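Floltum releases Pisalura 2.3 motion planner

22/06/2019

Floltum has released version 2.3 of Pisalura, its motion planning package for robot arms working at kitchen counters and sinks. The update replans the arm's path every 48 milliseconds, down from 200 in the May build. 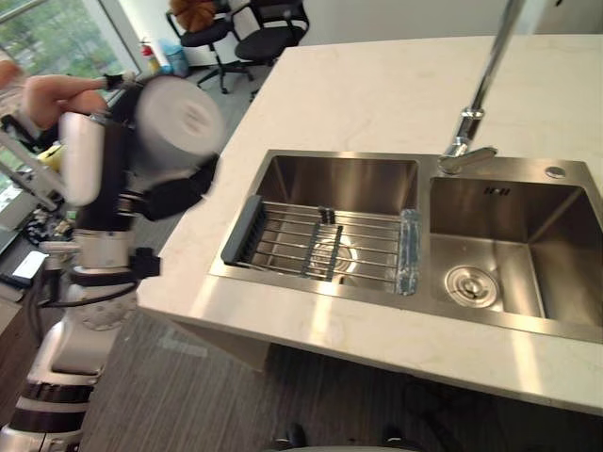
The planner now keeps a separate clearance margin for anything held in the gripper, so a cup or a sponge is treated as part of the arm when paths are checked. Margins can be set per object in the configuration file.

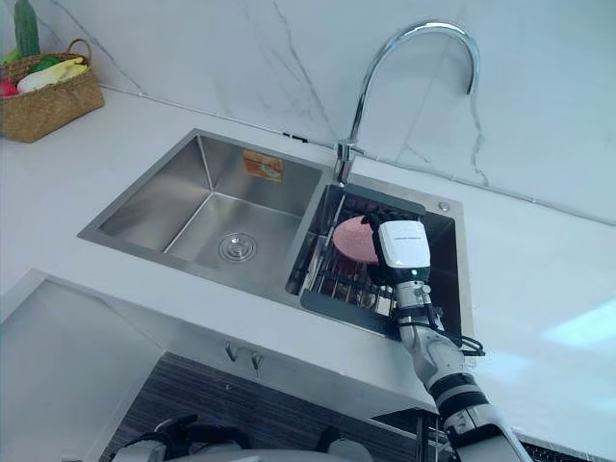 Reflections from steel basins remain a weak point. A depth filter written with Zaditz discards stray points before they reach the collision map – it is off by default. The regression suite has grown to some 840 recorded runs. Lemaire controllers need firmware 23 or later, and existing configuration files load unchanged.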